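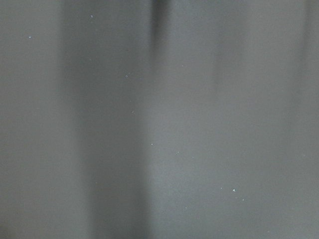 Grusico is hiring two part-time field testers for the Drinance kit, our tabletop robot arm with a wrist camera, sold to small workshops, repair shops and school labs. The kit comes in one box with the arm, a two-finger gripper, the camera and the Handex control software. The testers will set it up the way a customer would, run it on ordinary jobs and write down what happens. A fair part of the work is going through wrist camera pictures and sorting them. Some are easy. Others are all gray surface, very close and out of focus, with soft darker bands running top to bottom and a few small white specks, and a tester has to write a useful note about a picture like that too.

Posted May 2, 2022. Both positions start in August.

About the work

The kit has been on sale in its first version for a while and we are getting the second version ready. Before it ships we want people outside the engineering team to use it every working day. You will get a kit, a bench and a list of jobs. Typical jobs are picking up small parts and putting them in trays, folding and moving cloth, opening drawers, and wiping down a flat surface. You will run each job from the Handex software, first with the settings the manual recommends and then with settings of your own.

After each run you fill in a short form. It asks what job you ran, which settings you used, whether the arm finished, and what you did if it stopped. There is a box for comments and we read all of them. Please write in plain words. "The left finger caught on the tray lip" is a good comment. "Grasp failure" is already covered by a check box.

The picture review is separate. Our current review set has 2,723 pictures from the wrist camera. Each one needs a label and one or two sentences. The labels are in the tester handbook and there are 11 of them, including ones for blur, for surfaces too close to focus on, and for specks that might be dust or lint. If you can't tell what you are looking at, there is a label for that as well. Guessing causes us more trouble than leaving a picture marked unclear.

You will also be asked to read the printed manual and mark anything that is wrong or hard to follow. The section on mounting the camera has been rewritten since the first version and needs a fresh reader.

Hours and pay

Each position is 20 hours a week for the length of the test. You can choose mornings or afternoons, but please keep to the same choice once the test begins. Pay is hourly, and the rate will be given in our first reply to you, before any interview. Overtime is not expected. At the end of the test each tester receives a completion payment of $600 in addition to hourly pay.

Where

Bench work is done on site in our workshop. Picture review can be done from home on your own computer if you have a steady internet connection. If you would prefer to do all of it on site, we have desks.

What we are looking for

You do not need a degree or any programming experience. You do need to be comfortable with hand tools, able to follow written steps, and willing to repeat the same job many times with small changes. Good written English matters because most of what you produce will be notes. You should be able to look at a screen for an hour or more at a stretch and to lift the kit box onto a bench, with help if needed.

Experience with any of the following is useful: bench repair, sewing or upholstery, photo sorting or archive work, quality checking, teaching shop classes.

People who have worked for a company that makes or sells robot arms in the past year should mention it in their application. It does not rule you out, but we have to know.

Training

The first week is paid training. You will unpack and assemble a kit, learn the stop button and the safety rules, and label a practice batch of pictures alongside a member of the product team. We compare labels at the end of each day and talk through the ones where we disagree. Some disagreements end with a change to the handbook.

How to apply

Send a resume and a short letter through the contact form on our jobs page. Put "Drinance tester" in the subject line and say whether you want mornings or afternoons. In the letter, describe one tool or machine you use often and one thing you would change about it. Half a page is enough.

We will invite selected applicants to a paid trial session at the workshop. It includes one bench job and a small set of pictures to label. We reply to everyone who applies, including those we do not invite.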